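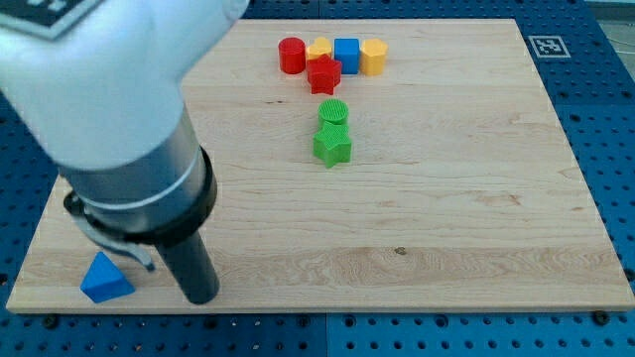 By Svitlana Romaniuk | Monday, April 4, 2022

Misstead opened its demo hall to the trade last week, and most of the crowd went straight to the Gralliten bench: an arm over a wooden board on a blue pegboard table, with toy-bright blocks to sort. Cylinders, stars, a cube, a blue triangular prism down near the front.

The pitch is that you buy the kit, bolt it down and have it sorting parts by lunch. It costs 3310 euros without the arm, plus 692 a year for software updates. I asked what happens in year two if you don't pay. Sølve Magnusson, who was running the bench, said the kit keeps working but "you'd want the updates." I'm sure you would.

My trouble is with the blocks. They're chunky, they come in strong plain colors, and there's plenty of bare wood to work on. Our parts at Tunetti are gray, oily and tipped into a bin. I had brought a bag of them and asked if we could try a few. Not today, I was told – the bench was set up for the blocks.

The brochure claims 80 picks an hour. I timed one stretch myself and got 31 in half an hour, with one restart. That isn't terrible. It also isn't 80, and a person on our line would beat either figure before the first coffee break.

The printed setup guide is good, clearer than the one we got with our Mahuika feeder. Magnusson has agreed to take my bag of parts and run them in May. I've asked for the full video, uncut, and a price that includes the arm.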